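So I have become a person with opinions about folding cloths. It started with a drawer in the kitchen that wouldn't close anymore, and it has taken over my whole week (happily, I should add!)

My neighbor Ekrem swears by thirds. Lay it flat, bring one side in, then the other, then roll it up like a little sleeping bag. I tried it with the thin ones from Mernico and they looked lovely for a day, and then I pulled one out and the rest came undone.

What works for me is slower — smooth the whole thing out on a bare table first, corners before anything else. If a corner is curled under when you start, you'll be chasing it through every fold after that.

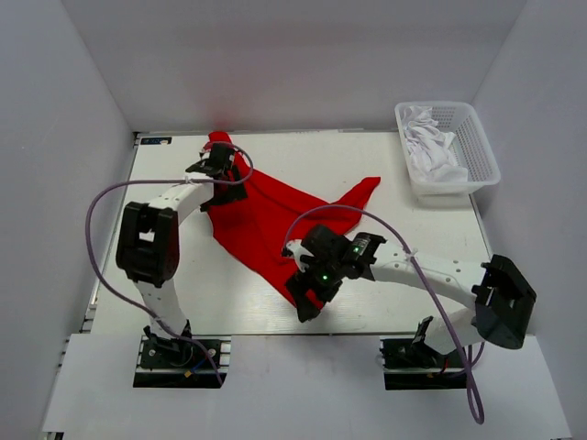
Red ones I keep in their own pile, by the way, ever since the wash in December that turned 2 good pillowcases pink. My mother still brings it up.

Anyway the drawer closes now, and I have moved on to eyeing the napkins. If anyone has a way with the round ones please tell me, I'm all ears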